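Pallstead Shed Workshop, two-arm clothes-hanging bench: inspection checklist with comments

December
By Eleni Vlachou

I was asked to go over the bench before it gets left running while people work at the other tables. The builders had already ticked every box on their own sheet. I have started again from blank. An item passes if I checked it myself with a hand, a key or a meter. "Should be right" goes down as a fail.

POWER AND STOPPING

1. Mains lead and plug intact, no tape repairs. PASS.

2. Bench on its own switched outlet. PASS. Label it, please. The outlet beside it feeds the glue pot and they look the same.

3. Emergency stop reachable from the front without leaning over the arms. FAIL. The button is mounted behind the left wall. You can get to it if you already know where it is and have long arms. I am told it will be moved "after the next demo". Move it first.

4. Stop cuts motor power to both arms. PASS, with a grumble. It does cut power, and then both arms drop. Whatever is in the gripper goes down with them. Write that on the wall in marker where a visitor will read it.

5. No restart when the stop is released. PASS. Tried 4 times, twice in the middle of a move.

6. Supply fused to suit the wiring. NOT CHECKED. The paperwork says one rating and the fuse holder says nothing at all. I want to see the fuse.

ARMS AND MOUNTING

7. Base bolts tight on both sides. FAIL on the right. One bolt took a good half turn. The claim was that it had been torqued at assembly, and perhaps it was. Thread locker, then a paint line across the head so the next person can see if it has shifted.

8. Front beam secure. PASS. It is badly scratched along the front face. Cosmetic, as far as I can tell, but I would like to know what keeps hitting it.

9. Play in the elbow joints. PASS left, PASS right. A little more in the right than I care for. Re-check next month.

10. Gripper faces clean and firmly fixed. PASS. Nothing to snag cloth when I dragged an old jumper through by hand.

11. Payload as stated. NOT ACCEPTED. The build notes say 300 g at full reach, and when I asked where the figure came from I got the name of a forum. Hang a known weight on it and write down what happens. A wet towel will beat that number easily, so dry clothes only until somebody has done the test.

CABLES

12. Cables clear of pinch points through full travel. FAIL. The purple runs arch well up over both wrists, and I accept they need slack there. The slack at the elbows is the trouble. On the left it swings out wide past the joint, beyond the edge of the table, at about the height of a passing apron pocket. Clip it back to the link.

13. Connectors seated and strain-relieved. PASS for seating, FAIL for strain relief. A zip tie done up with pliers doesn't count.

14. Electronics at the front covered. FAIL. There is a module below each arm base with its lights showing, and on the left the coloured wires are showing too. People put mugs on this bench. A lid from the offcuts bin would do for both.

WORK AREA 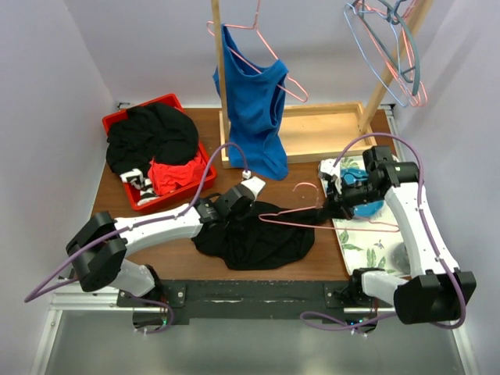
Does the bench need a guard across the front if the arms are only handling clothes?
A guard, or a marked line on the floor that people respect, is needed whenever the arms are powered. Cloth is soft but the elbow joints aren't, and the reach doesn't shrink because the job is light.

15. Side and back walls fixed. PASS. Brackets at the back corners are firm.

16. Only items for the task on the table. FAIL. There's a tray with blue dishware on it under the right arm. The black garment, the red bin of clothes and the rack all belong to the hanging job. The dishware doesn't. Clear one task away before starting another.

17. Hanging rack stable. FAIL. The right post leans out toward its corner, and all the spare hangers are bunched on that side. I'd sort the post before adding any more weight. I'd also spread the hangers out, as a bunch of overlapping loops is asking for the arm to lift three and drop two.

18. Hangers in good order. PASS, mostly. The pink ones are thin. I flexed the lot and binned the one that creaked. The thick grey-green sort is a better bet for anything heavier than a singlet.

19. Garments checked for pins, drawstrings and loose buttons. NOT DONE. Add it to the start-up sheet. A drawstring round a wrist joint will cost somebody their weekend.

SOFTWARE AND RECORDS

20. Speed limit set and locked. FAIL. Set, yes. Locked, no. I changed it from the Durkstead laptop without being asked for a password, then changed it back.

21. Cycle log kept. PASS, and I'm not sure what it's worth. The counter reads 1585. The build notes call these "successful hangs". Counting the times the program reached its last line tells you the program reached its last line. If the garment was on the floor by then, it still went up by one. Keep the counter for maintenance intervals and rename it.

22. Operator present while running. Currently PASS, and it stays a condition. The whole point of my visit was to drop this one, and I can't see it yet.

RESULT

Not cleared for unattended running. Cleared for supervised use once items 3, 7, 12 and 14 are fixed, dry clothes only, one operator within reach of the stop. Items 6 and 11 need a written answer with a measurement in it.

I can come back any Sunday morning. Please don't tick the boxes for me beforehand.

E.V.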